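Sundia Shield
From the Delier District Hockey Wiki

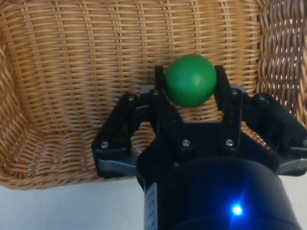
A green ball and a woven wicker basket.

The Sundia Shield is the knockout trophy for men's and women's field hockey clubs in the Delier district, played over the back half of winter and finished with a double-header final in August. I've been going along since I was tall enough to see over the fence, and I've had a hand in this page for nearly as long as it has existed, so please read it as the work of someone who cares a bit too much about a country hockey comp. Corrections are welcome on the talk page (sources even more so).

It isn't the league. People mix the two up all the time, including the local paper. The league is the home-and-away season that everyone plays on weekends, with a ladder and points. The Shield runs alongside it on weeknights, and once you lose you're out. There are currently 19 clubs entered across the two draws, counting a club with both a men's and a women's side just the once.

Origins

The Shield takes its name from Sundia, the little railway town on the eastern side of the district, where the first final was held. The town had the only properly level grass ground for miles. It no longer has a club of its own, which is a sore point out that way, and the rule book still says the Sundia ground must be offered first refusal on the final. It gets offered, it says no thanks, and then everyone drives to the turf at Delier. I love that this still happens by letter.

The shield itself is a timber one with little metal plates screwed around the outside, one for each winner. It filled up years ago and a backing board was added, and then another board behind that. It's now a very awkward thing to lift over your head. The women's trophy is a separate and much nicer shield, made later, with enough room left on it for all of us to be long gone before it needs a backing board.

Format

Every round is a single match, with the home side decided by the draw. There's no seeding. Kettler and Esent, who've been the two strongest clubs for ages, have met in the first round more than once, and every time it happens there's a proposal to bring in seeding, and every time it's voted down by the smaller clubs. I'm with the smaller clubs on this one! Half the fun is seeing a big name gone before the footy finals are even on the horizon.

Matches are four quarters of fifteen minutes. If it's level at the end, the older rules went straight to penalty strokes, and before that there was a replay, and there was one strange stretch when the teams played on with fewer players until somebody scored. These days it's a shootout, with each attacker starting from the 23-metre line and getting eight seconds to beat the keeper. Goalkeepers I've played with tell me they prefer it. As a fullback who was once made to take a stroke in a semi, I prefer it too.

Clubs can register players for the Shield right up until their first match, and after that the list is closed. A player who has turned out for one club can't switch to another in the same season's Shield even if they've moved in the league. This has caught out uni students in particular, who come home mid-year and assume they can slot in anywhere.

The Kettler and Esent years

If you only know one thing about the Shield, it's probably that Kettler and Esent don't like each other. The towns are on opposite banks of the same river and they share a high school, so most of the players have been teammates at some point, and I reckon that makes it worse.

Kettler's style for as long as I've watched has been to sit deep, soak it up and hit long down the right. Esent press high and run themselves ragged. On the old grass, Kettler's way worked a treat, mostly from the ball bobbling and the press never quite arriving. When the turf went in at Delier, the whole thing flipped, and Esent went on a run in the men's draw that older Kettler supporters still blame on the carpet.

The match people bring up is the men's semi-final that went to a shootout in the fog. It was on a weeknight at Kettler, under the old lights, and by the last quarter you couldn't see the far goal from the clubrooms. The crowd on the hill was working out the score from the noise at the other end. Esent won it, or at least both captains agreed that they had, and the umpires wrote it down. The official gate that night was 723, still the record for any Shield match outside a final. I was there and I can tell you almost nothing about what happened on the pitch.

In the women's draw things have been a lot more even. Delier had the better of the early years, Kettler came good after they put money into their juniors, and there's been a handful of wins from clubs that have never gone past a quarter-final on the men's side. The women's final has been the closer of the two games more often than not, and for my money it's the better one to watch.

Grounds

Most early rounds are still played on whatever the home club has. That can be anything from the full wet turf at Delier to a grass paddock with a slope on it. Visiting sides complain about the grass every year – too slow, too bumpy, dangerous at short corners – and the home sides quite rightly point out that they have to play on turf when it's their turn to travel.

From the semi-finals on, matches have to be on turf with lights. That leaves Delier and Kettler as the only two venues. Esent have been talking about a pitch of their own for ages and there's a sign up on the site, though I've watched that sign fade from blue to grey. I'll update this section if anything with a motor turns up.

Records

These are the ones I can vouch for from the match books. If you've seen other figures floating about, they probably include league games.

Most Shield goals by one player, women's draw: 97
Most Shield goals by one player, men's draw: still being checked, as several match books are missing
Most Shield goals by one club, both draws, since the turf went in: 163 (Esent)
Highest gate outside a final: 723 (Kettler v Esent, men's semi-final)

That women's total took a whole career at the one club, and a fair slab of it came from short corners. The missing match books are a headache. Water got into the cupboard at the old clubrooms and a good many pages from the grass days can't be read, so the men's scoring record before that is a mix of newspaper reports and what people remember. I've left the claimed total off the page on purpose, and I'd ask other editors not to put it back without a source. We had that argument on the talk page and I don't want to have it again.

Finals day

The women's final is played first one year and second the next, and the swap has been in place since the two draws were put on the same day. The under-13s play a short match in between on half the pitch, and that's usually when the sausage queue gets out of hand. Gates open at 11 am. There's a small grandstand on the western side and a grass bank everywhere else, so bring a rug, and bring a proper coat too because the wind comes straight across the car park.

The losing side forms a tunnel for the winners. It's an old custom and I've never seen a team refuse, even after the fog game, when it was done in the dark and half the tunnel was facing the wrong way.

Coverage

The local radio station used to call the finals live and now does score updates on the half hour. Most clubs put up their own video, with wildly varying results. Esent's is the easiest to follow, filmed from a scaffold behind halfway, and Kettler's has the better commentary if you don't mind it being completely one-eyed.

See also

Delier District Hockey League
Kettler v Esent rivalry
Sundia ground
List of Shield finals (incomplete, help wanted with the grass years)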